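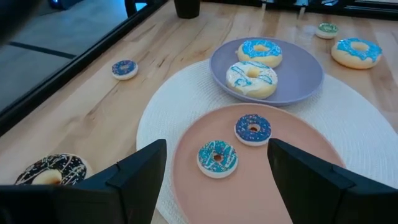

October, notebook 3, Konlow bay

Started the morning meaning to tidy up the cell rules and ended up rewriting most of them, so I'm putting it all down before I forget which version we agreed on. The old sheet on the wall is from the Raju project and it shows. Half of it is about a conveyor we don't own anymore! Rohani has been crossing lines out in pencil for months and there's more pencil than print by now.

What I wanted was one page. Start of session, during, end of session, and what counts as a good sort. It came out as a page and a half (small font, don't tell Kenneth).

Start of session first. Both arms parked, e-stop pressed and released once by the person who will be running, and that person says their name out loud. Ridwan thinks the name bit is silly. I think it's the best thing on the sheet, and I've watched two people each assume the other one had the stop. It stays in.

Speed limit for anything new is 200 mm/s at the gripper until it has run clean for a whole block, then 300. No exceptions for "it's only a small change", and I'm looking at myself there.

Then the tape. Feet stay on the outside of the tape lines on the floor whenever the arms are live. We'd been treating tape as a suggestion, mostly when somebody wants to straighten a plate and can't be bothered to pause. New wording is: pause, wait for the operator to say "paused", step in, fix it, step out, say "clear". Darmawan timed me doing the full routine and it really isn't long. I was slower than him, for the record.

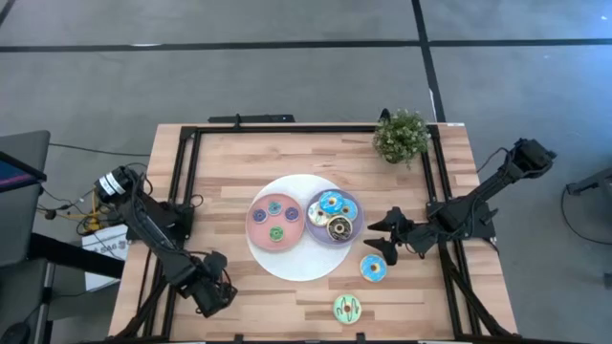

Njål Myklebust
Cell lead, tabletop manipulation

Okay, sorting rules. Small donuts go on the pink plate, big ones on the purple plate, color doesn't matter. Sounds simple until you have three people writing down scores and each one has a private opinion about what "on the plate" means. Rohani accepts a donut leaning on its neighbor. Ridwan wants it flat. I had been accepting pretty much anything that didn't roll off, which I can see now was a bit generous.

We argued it out over lunch and landed on this:

A donut counts if it's held up by the right plate or by other donuts on the right plate. Overlapping is fine on the purple one, otherwise the big ones don't fit and we'd be scoring people on geometry.

Touching wood anywhere means it doesn't count.

Sitting on the big white round under the plates doesn't count either. It's neither plate. Close, but no.

If the gripper is still touching it when the run ends, write "in contact" and leave the score blank. Don't guess which way it would have gone.

Went back through the old score sheets with those four rules and 62 runs out of 392 need a second look. Better than I feared. Most are leaners. I'll take the first half and Darmawan has the rest, and we swap ten at the end to see if we agree with each other. If we don't, the rules need another pass and I'll be grumpy for a day.
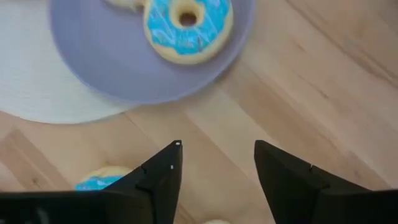
Reviewing from one camera only is the habit I most want us to drop, me included. The wrist views are lovely for seeing whether the fingers are lined up, and I always open them first, but they're no good for counting what's left on the table. Look at how little of the purple plate you get when the gripper is hovering off to one side: one blue donut you can see well, a bit of something cream next to it, and a second blue one down on the wood that's half behind the hardware. If I'd scored from that view I could easily have mixed up the two blues. Rule is now overhead view for the score, wrist view for the notes, and write down which one you used.

Related and still open: how far can a plate hang past the white round before we call the setup wrong? In some starts the purple one has its right side over bare wood. Kenneth says mark the spots with tape under the plates. Rohani says we want that variation and marking it would defeat the purpose. I'm with Rohani, but then we need a limit written down, and "looks okay" isn't a limit. Two fingers' width? Try it and see.
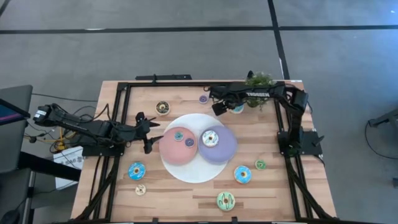
Lididmont Robotics Workshop – Cell Practice Group

Scatter rules, then. When we lay out a start we've all got habits. Mine is leaving things nicely spaced, Ridwan's is tucking one in right under a gripper, and he's right that those make better starts. But an arm whose first move is downward onto a donut is not a fair test, so from now on you check the clearance by eye at the parked pose before you release the stop. Anything under the fingers gets written in the start notes.

The potted plant at the back corner stays put. It's part of the setup. If it moves, note it, and if the arm moved it, that's a stop and a report, same as hitting the frame. (Yes, even a leaf.)

Cables: the left side is still a mess on the floor and I'm not signing off the housekeeping line until there's a cover over the run. Asked Pilletti for a price on the low ramp type, no answer yet. Meanwhile walk around the other side. The box by the table leg can go too, it's in the way of the ramp.

End of session is short. Park both arms, press the stop, name and time on the sheet, donuts back in the tub by size. Whoever leaves last checks the sheet is filled in.

To do:
– print the new page, take down the Raju one
– my half of the recheck
– ask Ridwan for his photos of bad leaners, could go on the back of the sheet
– decide on the plate overhang with Rohani
– chase Pilletti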